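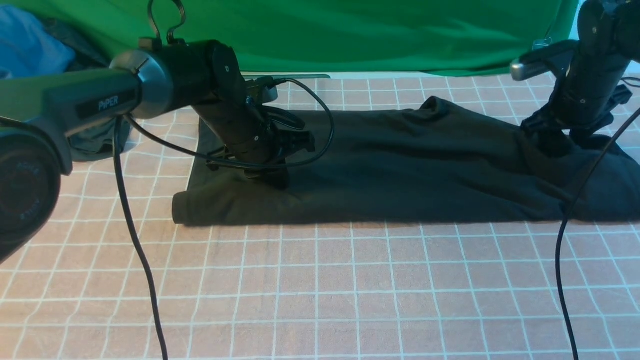

Figure 1. Both arms on a dark cloth item during the open day, Ilcombe.

Bridisora: two-arm handling of soft goods
Progress report to the Alhassan Fund, second reporting period
Prepared by Etornam Tetteh, project lead
Technical sections by Dela Ofori

1. Purpose of this report

The grant agreement asks for a written report after each public demonstration. The first demonstration was held in Ilcombe in April and took the form of an open day. This report covers the preparation for it, what was shown, the results recorded on the day, and the changes to the work plan that follow. Spending is reported separately on the Fund's own form.

The previous report ended with the table and arms installed and the control software running on single-arm tasks only. Work since then has been on tasks that need both arms at once.

2. Background to the demonstration

The partner laundry and repair business in Bolton sorts, checks and folds mixed textile items by hand. The items that take the most staff time per piece are the dark, soft ones with no fixed shape: garments, cloth bags, covers. The project set out to find which parts of that handling can be done by a pair of low-cost arms on an ordinary table, with no conveyor and no clamps.

The open day was proposed in the original application as a check by outsiders. Visitors were drawn from textile care, charity retail, two further education colleges and the local council. Attendance was by invitation in the morning and open from 2 p.m.

3. Set-up

The arms are mounted at either side of the table and work towards the middle. The table is covered with a pale pink cloth printed with a white grid. A green cloth hangs behind it. Neither was changed during the day, and the same pair will be kept for the rest of the project so that results can be compared.

The grid gives the operator a quick reading of how far an item has been dragged and whether its edges are square to the table. It is not used by the software. Visitors asked about this more than once, and the information sheet will be corrected, as the present wording suggests that it is.

Each item is placed by hand at the start of a run. The operator may place it in any position within reach of both grippers but may not smooth it out. A run ends when the task is finished, when the operator stops it, or when the time limit of 90 seconds is reached. The limit was agreed with the partner in Bolton and reflects the longest handling time that would be of any use to them.

4. Tasks shown

Task A: press and spread. Both grippers take hold of, or press on, a folded or bunched item and draw it out along its length. The result is judged on whether the item lies in one layer or one clean fold, with no part rolled under.

Task B: open and hold. One gripper enters the opening of a bag and the other takes or steadies the opposite end. The result is judged on whether the opening stays wide enough for a person to put a hand in.

Task C: fold to stack. The item is folded once across its width and moved to the back of the table.
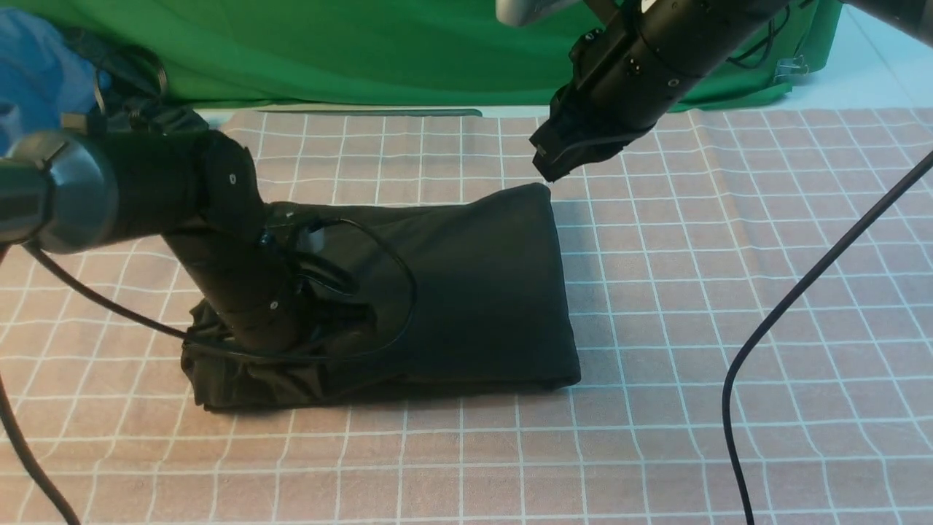 Task B was the one most visitors stayed for, and it is also the one with the widest spread of results. A soft bag gives the arm very little to work against. When the opening is gathered, the gripper has to find a gap between layers that are the same colour and nearly the same depth, and the layers move as soon as they are touched. If the far end of the bag is not held in time, the whole item slides and the gripper loses its place.

Two methods were tried. In the first, the second arm holds the far end from the start. In the second, it waits above the far corner and comes down only when the first arm reports contact with the inside of the bag. The second method is slower by design but leaves the cloth free to settle, and it did better on gathered openings. On openings that were already flat there was no clear difference.

5. Results

The logging system holds 395 complete runs from the preparation period and the open day together. Runs stopped for reasons unrelated to the task, such as a visitor leaning on the table, have been removed and are listed in the run log.

Task A met its target. The most common fault was a rolled end left at one side of the item, where the gripper had pressed down on the roll instead of taking hold of its edge. The staff from Bolton considered this acceptable for sorting but not for inspection, where a stain or tear inside the roll would be missed. The target in the work plan does not separate the two uses. It should, and a revised wording is given in section 8.

Task B did not meet its target. The shortfall is almost wholly in gathered openings. A further group of faults came from items with a lining, where the gripper went between the lining and the outer cloth. The software reports this as a success. It was only found by checking the recordings by eye, and an earlier internal note that put Task B close to target should be disregarded.

Task C met its target on single items. It was not tried on a stack already in place, although the work plan says it would be. The time was spent on Task B.

Dark cloth remains harder than light cloth in all the tasks. The difference is mostly in finding edges. Once an edge has been gripped, colour has no measurable effect.

6. Faults and stoppages on the day

Cable routing. The cables on both arms pass over the working area and in some positions touch the item. On one run in the morning session a loop of cable caught the handle of a shopping bag and pulled it off the table. No damage was done. The loops were shortened with ties over the lunch break and the fault did not occur again, but the ties limit how far the wrist can turn and are not a lasting answer.

Grip wear. The pads on the left gripper were found to be polished at the close of the day. They had been fitted new the previous Monday. The pads on the right gripper were in fair condition. The left arm does most of the pushing and sliding, and the pads will be swapped from side to side at fixed intervals from now on.

Restart time. After an emergency stop the system takes 9 minutes to return to a state in which a run can be started. This was known in advance but had not been seen as a serious fault. With visitors present it was, and two groups moved on before the restart was finished. Most of the delay is in the calibration routine, which repeats steps that need doing only after an arm has been moved by hand.

Noise and lighting gave no trouble.

7. Comments from visitors

Comment cards were available at the door and the project team took notes during the sessions. The points below were raised by more than one visitor, or were specific enough to act on.

Speed. Visitors from textile care said that the arms were slow compared with a trained worker. The team agreed. Speed is not a target in this phase, and the information sheet should state this near the top.

Wet items. Several visitors asked whether damp textiles could be handled. All runs to date have used dry ones. Damp cloth sticks to itself and to the table covering, and the present pads are not rated for it.

Fastenings. A charity retail manager pointed out that donated garments arrive with zips done up, buttons missing and pockets full. None of the test items has anything in its pockets. She has offered a bag of unsorted stock for testing, and this has been accepted.

Training use. Both colleges asked about access for students. Dela Ofori has replied to each with the hours when the table is free. Any student use would be supervised and would not be charged to the grant.

Displays. The screen that shows the system's next planned movement was placed behind the operator, where few people could see it. Those who did see it found the demonstration easier to follow. It will be moved to the front.

8. Changes proposed to the work plan

The Fund is asked to approve the following.

Task A to be split into A1 (spread for sorting) and A2 (spread for inspection). The present target to stand for A1. For A2, no part of the item may be rolled or hidden.

Task B to be judged from recordings by a person, until the software can tell the inside of a bag from the space behind a lining. This adds staff time but no other cost.

Work on stacking under Task C to be moved to the next period.

Calibration routine to be shortened. Etornam Tetteh will carry out this work alongside the changes to the run log.

No change is asked for in the total grant or in the end date.

9. Work for the next period

New cable guides will be made for both arms, keeping the cables behind the wrist and clear of the table. A first version has been drawn and will be cut in the workshop at Ilcombe. If it restricts movement as much as the ties do, an outside supplier will be asked to quote.

The set of test items will be extended with lined bags and the unsorted stock described in section 7. Items will be photographed and weighed before use. The existing items will be kept in the set so that earlier results remain comparable.

A visit to Bolton is planned to time the hand sorting of the same items. The timing sheet used in the first reporting period mixed sorting with carrying, and those figures cannot be separated afterwards. A new sheet has been agreed with the shift supervisor.

A second, smaller demonstration will follow for the partner's own staff. It will use the revised Task A and Task B only.

10. Attachments

Run log with list of removed runs
Comment cards, typed up, names removed
Revised task wording for A1, A2 and B
Risk assessment, updated to cover cable routing

Queries on sections 3 to 6 should be sent to Dela Ofori, and on all other sections to Etornam Tetteh.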